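**Club notes – January 31, 2022**

Quick one this month, I'm typing between the early session and the under-14s so forgive the state of it.

First thing. The women's team are through to the second round of the Travum Cup. 61 to 54 away at Drarnness, in a gym with one working heater and a scoreboard that gave up in the third quarter. We were down nine at the half. Couldn't buy a three. Then the press went on and suddenly Drarnness couldn't get over half court, and that was pretty much the game. Best defensive quarter we've played since December, and I include the one against Briluretti that everybody still goes on about.

Rebounding was poor again. Has to be said. We gave up too many second chances and against a taller team we lose that one by 15. Box-out drills are back on the menu, sorry, no complaints please.

Second round is at home, date to be confirmed by the league. They've had the paperwork for a while now. As soon as I know you'll know. If you can work the door or the clock, reply to this email and put DOOR or CLOCK in the subject line. Don't reply all. Please don't reply all.

**Shooting challenge**

Went really well, thank you to everyone who came down. Target was 400 made free throws between the whole club in one evening. We got 252. So, some work to do – but the sponsor money still counts for every one that went in, and Kröger Sports have said they'll honor the pledge in full which is very decent of them. That goes straight to new balls and a second rack. The old rack has been tied together with a jump rope since last season and somebody's going to lose a finger.

Top single run of the night was 19 in a row, from one of the under-16 girls, who then missed the 20th and walked off like it was nothing. Coaches' best was 10. We will not be talking about the coaches.

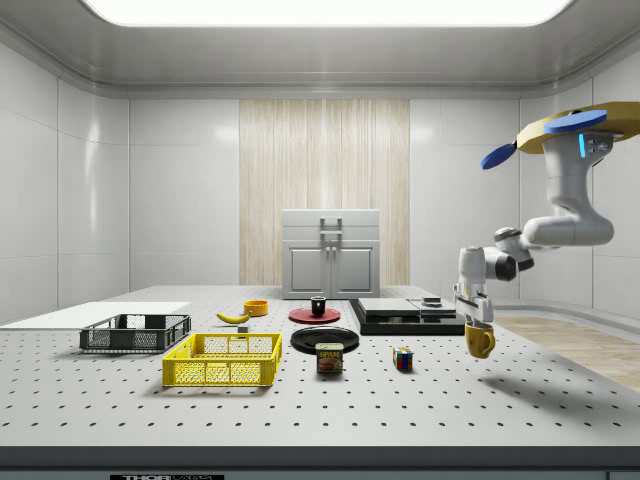
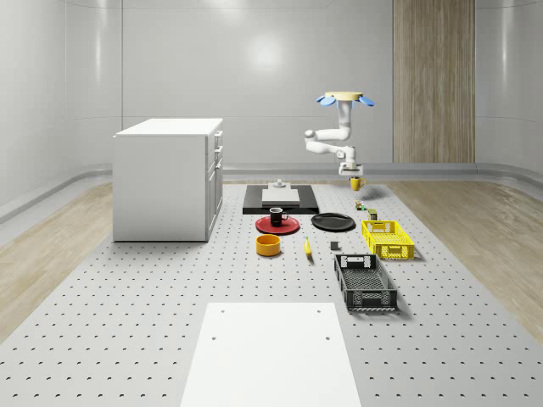

We'll run it again before the end of the season. Same rules, two feet behind the line, no banking it in on purpose (you know who you are). If your shooting partner is late you can start without them and they join in on the next rack.

**Practice times**

Changes, so read this bit even if you skip the rest:

- Under-12s – now 5:15, not 5:00. School bus keeps running late.
- Under-14s – no change
- Under-16s – moving to the small court until the floor is fixed by the far basket. Bring indoor shoes, the small court is slippy by the doors.
- Women's team – usual slot, but film first. Half an hour. Bring something to write with.
- Men's rec – no change, just please stop leaving the bleachers out

The floor. The board that lifts up near the baseline has been reported twice. Stay off that corner. Cones are there for a reason and they are not for dribbling round, under-12s.

**Uniforms**

Home jerseys are back from the printer and two of the numbers are wrong. Being redone. If you've picked yours up already, check the back against the list by the office before you wear it, because the league will fine us for a mismatch and that's money we'd all rather spend on something else. Sizes run small. I'd go one up.

Anyone still holding onto an away jersey from last season, bring it back washed. There are four missing and I'm not going to name people in a newsletter but I could.

**Away trip to Briluretti**

Bus leaves from the side lot, not the front. Last year half the team stood at the front for 20 minutes. Parents are welcome if there are seats left after players and coaches, and there's a sheet on the door to put your name on. Pack a lunch, the snack bar over there shuts before tip-off and the gas station sells gum and not alot else.

It's a tough gym. Low ceiling at one end, loud crowd, and their point guard is the quickest in the league by a distance. We'll be picking her up full court and rotating two or three players on her so no one is dead by the fourth. If you're one of those players you've been told already. Get some running in.

**Bits and peices**

Lost property is overflowing. One gray hoodie, one single left shoe (how?), three water bottles, a retainer in a case. Retainer is in the office drawer.

First aid refresher for coaches is still open, a couple of spots going. You need it to be on the bench next season, so don't leave it.

Dues – second half is owed now. If it's a problem have a quiet word with me and we'll sort something out, we always do.

Right, under-14s are here and one of them has already kicked a ball into the rafters. More when the league sends the cup date.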